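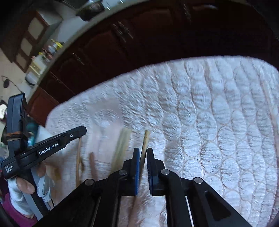 The bedding collection at Huaranga House covers the household textiles of the residence and of the families who lent or gave pieces to it. It holds 682 items, from pillow covers and mattress ticking to full bedspreads, and a selection is presented in this gallery by room. White spreads form the largest group. Their decoration depends on stitching and relief, and a pattern of overlapping ovals and scallops outlined in faint beige thread, as on the white quilted spread shown at the head of this page, is easily lost in flat overhead light. Visitors are advised to look along the surface of a spread from the side, where the raised areas cast a slight shadow.

The gallery was prepared by Jacinto Meléndez, curator of household textiles, with captions by Fidelina Ríos of the Prumum Library. It follows the order of the 4 furnished bedrooms on the upper floor, then turns to linen storage and to work in the conservation room. Titles are those used in the collection register. Select a title to open the larger view and the full record.

The East Bedroom

Bedspread with border of shells
White, machine quilted, with a corded edge. The shell border runs along three sides only. The fourth side was meant to lie beneath the pillows and was finished with a plain hem.

Bolster cover, buttoned
Made to match the shell spread and received with it. Two of the buttons are replacements of a slightly larger size, and the buttonholes were recut to suit them.

Bed made for summer
A single sheet, a light spread, and two pillows laid flat. The room faces the morning sun, and its shutters are kept closed until ten o'clock while textiles are on display.

Folded blanket, wool
Gray with a darker stripe at either end. The blanket is shown at the foot of the bed in the manner recorded in the household notebook of the Plilov family, who used the room for guests.

Detail of corner, turned back
The corner has been turned to show the backing fabric, which is of a looser weave than the face. Rows of quilting stitches can be followed on this side more readily than on the front.

The Long Bedroom

Pair of single spreads
Cut from one length and quilted as a pair. One was used more heavily than the other, and the difference in color between them has been left as found.

Spread with diamond quilting
The diamonds become narrower toward the left side, where the maker appears to have adjusted the spacing in order to reach the edge with a complete row.

Crib cover
Small quilted cover with a scalloped edge. The filling has moved toward the lower end and the cover is now stored flat, with no fold at any point.

Window side, late afternoon
The view includes the blanket chest and the low chair used for dressing. The floor in this room was repaired in January and the beds were returned to their former positions afterward.

Pillow covers, embroidered initials
The initials do not correspond to any member of the household. The covers may have been bought ready-made or received from another family. The register gives no source.

Mended tear, reverse side
A patch of similar white cloth was applied from behind and the original quilting lines were sewn again through all layers. The repair is sound and has not been altered by the museum.

The Corner Bedroom

Bedspread with central medallion
The medallion was planned for a narrower bed. When the spread was moved to its present frame, side panels were added, and the joins can be found a hand's width from each edge of the mattress.

Side panel, detail
The added panel has a smaller stitch than the center. The thread is also whiter, and the contrast has increased with washing.

Valance, gathered
Gathered on tape and tied to the bed rails. The tape was renewed by the Pluvus workshop, using a plain weave of the same width.

Bed with spread removed
The mattress cover, under-blanket, and lower sheet are shown in place. This arrangement is set up for school groups on request, and students are invited to put the layers back in order using the study set.

Quilted petticoat, reused
Opened at the seams and laid flat to serve as a cover for a child's bed. The waist pleats remain visible as a series of fine creases along the upper edge.

The Small Bedroom

Everyday spread
A thin quilted cover with a printed face, faded on the side nearest the window. It was in regular use until the house was transferred to the museum.

Pillow and folded nightclothes
Displayed together as described by a former resident in a recorded interview. Nightclothes were kept beneath the pillow during the day and were covered by the spread.

Spread folded over a rail
The fold is padded with a roll of acid-free tissue. Without it, the quilting would flatten along the line where the weight rests.

Patchwork top, unfinished
Pieced but never quilted. Paper templates remain in several of the blocks, and some carry handwriting, which Ms. Ríos has transcribed for the library catalog.

Linen Storage

The linen room, north wall
Shelves are assigned by size of bed, with single covers at the lower level. Heavy pieces are never placed above shoulder height.

Rolled spreads
Rolling is preferred for quilted work wherever the length of the shelf allows it. Each roll is covered with washed cotton sheeting and tied loosely with wide tape.

Label tied to outer cover
Labels record the register number, the dimensions, and the direction in which the piece has been rolled. No label is pinned to the textile itself.

Box with padded folds
Used for spreads too wide to be rolled. Boxes are opened once a year and the folds are moved to a new position before the piece is returned.

Ledger page
A page from the household laundry ledger, listing sheets and covers sent out and received back. The ledger contains more than 3,000 entries and is available in the reading room by appointment.

Lavender bags
Found among the linens when the room was first cleared. They are now kept apart from the textiles, as the dried contents can leave stains.

The Conservation Room

Surface cleaning
A quilted surface is cleaned through a screen with low suction. The nozzle is moved along the line of the pattern so that raised areas are not dragged to one side.

Examining stitches
Stitch length is recorded at the center and at each corner. The measurements help to show whether a spread was worked by one person or by several.

Thread samples
Samples for white textiles are compared in daylight, beside the spread. Cream, beige, and ivory threads that look alike on the card can differ sharply once laid against the cloth.

Supporting a worn edge
Fine net is laid over the damaged edge and secured outside the worn area. The net can be removed without disturbing the original sewing.

Turning a spread
Large pieces are turned between two boards or over a wide tube. Rings, watches, and bracelets are removed before handling begins.

Tracing the pattern
The pattern is traced on clear film laid over the surface, starting from one complete motif. Where ovals overlap, the tracing records which line continues and which stops at the crossing.

Notes for Visitors

The bedrooms are open during regular museum hours. The linen room may be seen with a member of staff at eleven in the morning and at three in the afternoon. The conservation room is viewed through the glass partition only.

Bedspreads on open display must not be touched or leaned upon. A set of modern quilted samples is provided in the Long Bedroom for handling, and large-print copies of the captions are kept beside the door of each room.

Displays are changed twice a year to limit exposure to light. Readers who wish to study a particular piece should write to Mr. Meléndez in advance, giving the title as it appears in this gallery. Pieces in storage can generally be prepared for viewing within two weeks.

Requests for reproduction should be sent to the Prumum Library. Please state the intended use, the size at which the photograph will be printed, and whether a detail or the full spread is required.

Related pages: Household Ledgers; Curtains and Hangings; Caring for Quilted Textiles at Home; Gifts and Loans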